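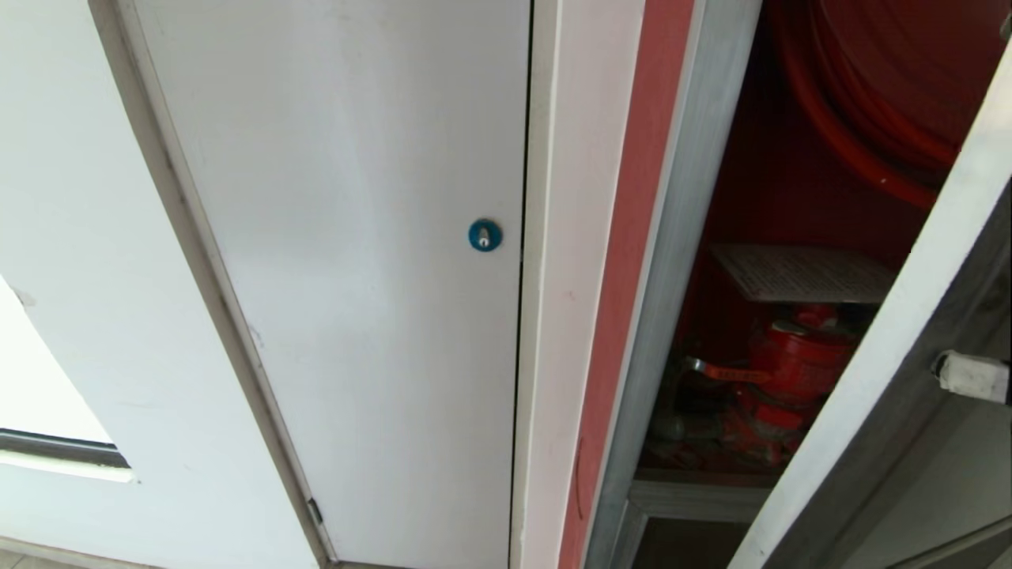
Last changed: September, revision 3

3.2 Wall-recessed hose cabinets and adjoining service doors

The second group of installations considered in this study consists of hose cabinets set into the walls of shared corridors, together with the locked doors that stand next to them. Earlier work by Arnaud at the Didbridge site treated the hose cabinet as a separate unit. The present survey records the cabinet and its neighbor as a pair, as the two are generally reached from the same spot on the floor and are often opened by the same staff.

Figure 3 shows one such pair. The plain white door has a small round blue lock near its right edge and is shut. The hose cabinet next to it stands open, with the coiled red hose in the upper part and the valve below. A printed instruction placard lies on a shelf between the hose and the valve. In the coding scheme this position is entered as "loose, inside," to separate it from placards fixed to a door or to the rear wall. Dust on the metal fittings was recorded as a surface condition only and did not affect the score for access.

Figure 3. Closed service door and open hose cabinet, with hose, placard and valve.

The survey covered 187 cabinets in the Skurkau and Tanasarn housing blocks. For each cabinet, the surveyor noted the state of the door, the place of the instructions, the direction in which the valve handle pointed and any object that stood in the way. Wear to painted surfaces was graded on a short scale that runs from "none" to "bare metal." Scuffs and smudges that could be wiped away were not graded. In 63 cabinets the instructions could not be read without first moving another item, a result that is taken up again in Section 4.

Inspection records were treated separately from instructions. A record card 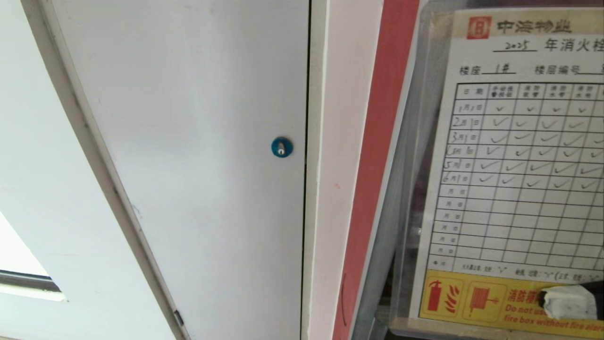 is of use to the inspector who fills it in, but it also tells residents that the equipment is being looked after. Cards were therefore coded for where they were kept – inside the cabinet, on the front, or in a building office – and for whether the year and the name of the managing company could be read from a standing position. The Drullix form used for this purpose allows one entry per cabinet and does not ask the surveyor to judge whether the inspection itself was adequate.

Two limits should be noted. Locked service doors were not opened, and nothing is reported on what they contain. The valves were not operated, so the handle direction describes position alone and gives no information on water supply.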